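I bought the Wotari tablecloth in May, mostly because our old one had a candle burn I was tired of hiding under the fruit. I had a gift balance at Tromotell that was close to expiring, so I added the Skasitz basket to the same order and told myself I'd needed one for years (which is partly true!). They've both been on the kitchen table ever since, and I feel ready to say a few things about them.

## The tablecloth

It's gray with a grid of thin white lines, and the gray has little flecks through it that are very forgiving of crumbs. I went back and forth between this and a plain cream one for nearly 3 weeks, and I'm so glad I picked the grid. Vegetables look wonderful against it. An eggplant in particular, with that deep purple, makes the whole table feel like somebody competent lives here.
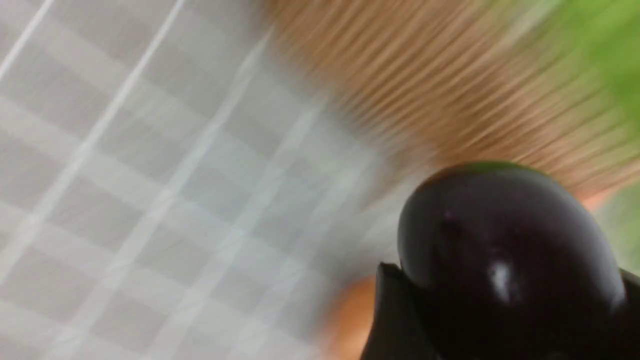
Washing has been easy so far. I run it cold, hang it over the shower rod, and skip the iron, so mine always has a wrinkle or two. If you're the kind of person who needs straight lines to be straight, you should know that a grid shows every ripple, and you may end up ironing more than you'd like. I've made my peace with it. My old Goodall cloth was heavier and hung flatter, but it took forever to dry, and I don't miss that one bit.

## The basket

I expected to like this less, and it has quietly become my favorite of the two. The weave is tight and even, and the color goes from pale tan to honey with some darker strands mixed in, so it feels warm next to all that gray.

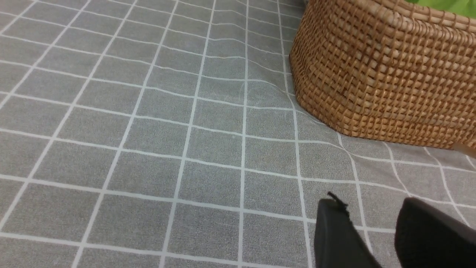 *The Skasitz basket on the Wotari cloth.*

The rim is thicker than the sides and comfortable to grab when I'm carrying it over from the counter. I did find 2 scratchy ends on the inside when it arrived, and I snipped them off with nail scissors. No snags since then, though I'd check before you put anything delicate in it.

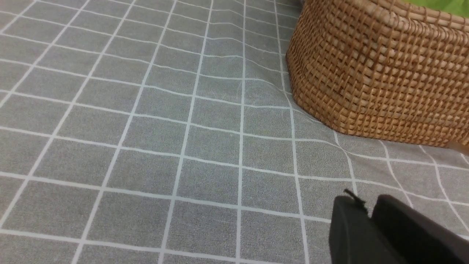
Cleaning it is a matter of a dry brush and a bit of patience, and I do mine on Wednesday when I wipe down the rest of the kitchen. I wish it came with a liner, and I wish the cloth came in a longer size, as ours stops a little short when the table leaf is up.

Tablecloth: 4 stars. Basket: 5 stars, and I'm already eyeing a second one for the bathroom.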